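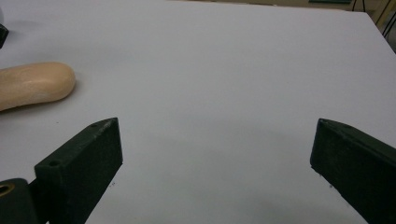 By Faith Shirima, for the Clunholm small grants office
November report

Hi Josphat! Quick one from the table room this time. We finally settled on the work surface -- a big pale board laid over the wooden table -- and I'm so glad we did, because small things are much easier to pick out on it (and it wipes down in seconds). Upendo has worked through 75 of the pick-up tasks on our list and wants to redo a couple of the early ones, which is fine by me.

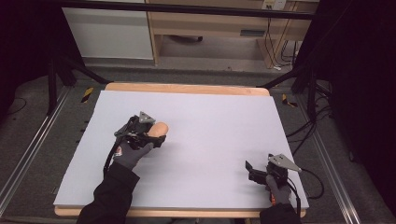

Left hand holding, right hand open, at the big board.

Spending stands at 1,133 of the 1,612 you gave us, and most of that went on the table and board. Still to come: a second board, more small objects to handle, and better lighting if Muthoni can find a lamp we like. I'll send the receipts with the next report -- shout if you need them sooner!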